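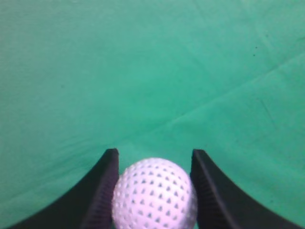

Bench notebook, Ronddale materials workshop
January, entry begun mid-morning

Subject: table cover and perforated ball, tabletop games set

Purpose

The tabletop games set is to be reissued to the Ó Flaithearta day rooms before the end of the season. The present entry concerns the two parts of the set that drew remarks when the last version came back: the cover and the ball. The trays, the score cards and the carrying bag are dealt with in earlier entries and are not reopened.

The complaint about the old cover was noise. A hard plastic ball on a bare table can be heard in the next room, and the thin sheet previously supplied did little about it. The complaint about the old ball was that it rolled too far and left the table. Both matters were to be looked at together, as a change in one affects the other.

Materials on the bench

Ball: white plastic, perforated all over in regular rows, from the Kullow carton. The holes are small and the shell between them is firm. No printing or color marking was wanted on this part, and none has been specified. A plain white ball shows up well against the green, which matters for players with reduced sight.

Cover: the teal-green cloth entered in the stock book as Clerine, first choice from the samples reviewed in the previous entry. It is a plain cloth with a fine grain. It was laid directly on the tabletop with no pad or tape beneath it.

Laying the cover

The cloth was taken from the shelf, where it had been stored folded, and spread by hand from the near side toward the far side. It had not been pressed. This was deliberate. The day rooms do not have an iron available, and a cover that behaves well only when pressed is of limited use to them.

A long, faint crease remained on the diagonal from the upper left, together with a short fold running in from the far edge near the middle. Neither was smoothed out further before work began. They are recorded so that any odd behavior of the ball in those two places can be traced.

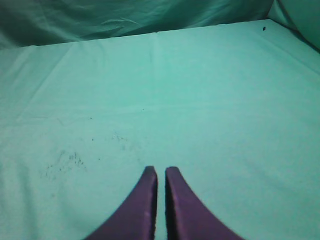
The crease is the more important of the two, as it lies where players on the left would be likely to send the ball. The fold at the far edge is short and affects only a ball that is already close to leaving the table.

The method was kept simple. The ball was set down by hand and released with a light push toward the far side, and the resting place was judged by eye. No measurement of distance was attempted. A total of 75 releases was entered on the tally sheet, 30 of them on bare tabletop for comparison and the remainder on the cloth.

Observations

On bare tabletop the ball ran freely and had to be stopped by hand on most releases. The sound was sharp and carried. On the cloth the ball slowed early and the sound was dull. Conversation at the bench continued at a normal level during the cloth releases, and this is considered sufficient for a day room.

The crease turned the ball slightly when it was crossed at a shallow angle. When it was crossed squarely there was no effect that could be separated from the ordinary wander of a light, perforated ball. The effect of the fold could not be judged fairly, as too few releases reached it.

A ball set down without a push stayed where it was placed. This had been raised as a concern in connection with players who need time between turns, and it may now be marked as answered for this cloth. It should be checked again on the older tables at Ó Flaithearta, some of which are known not to be level.

The cloth itself moved very little. The far edge does not lie perfectly straight; it follows a slightly wavy line and sits at an angle to the table. The angle is the result of how the cloth was spread and should not be read as a cutting fault. The waviness is a separate point and is taken up under remarks. 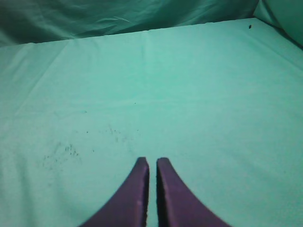
Remarks

Peadar Horgan reviewed the tally sheet at the bench and raised the following points, entered here with the response to each.

On the far edge: a weighted hem would hold the cloth straighter, but would add a ridge against which the ball might rest. Response: leave the edge unweighted for the present issue. Day room staff may straighten the cloth by hand before play.

On folding: the cover should be rolled for storage, and the crease would then be less likely to form. Response: agreed. The carrying bag is long enough for a rolled cover. The packing note is to be amended.

On washing: no washed sample has yet been tried. Response: 2 covers are to be put through the ordinary laundry and laid out again before the order is confirmed. If the cloth stiffens or draws up at the edges, the choice of cloth is to be reopened.

On color: the request from Ó Flaithearta was for any plain color other than white. The teal-green meets this.

Stock

The Kullow carton holds over 40 balls, enough for the first issue with spares. Balls with a rough seam are to be set aside during packing. The Clerine cloth is held on the roll and will be cut only after the laundry result is known.

Outstanding

Laundry trial of the cover, to be entered under its own heading.
Repeat of the crease releases with a rolled cover, using the same table and the same light push.
Check for unlevel tables at Ó Flaithearta before delivery.
Amended packing note to P. Horgan for signature.

Tally sheet filed in the back pocket of this notebook. Entry closed at midday.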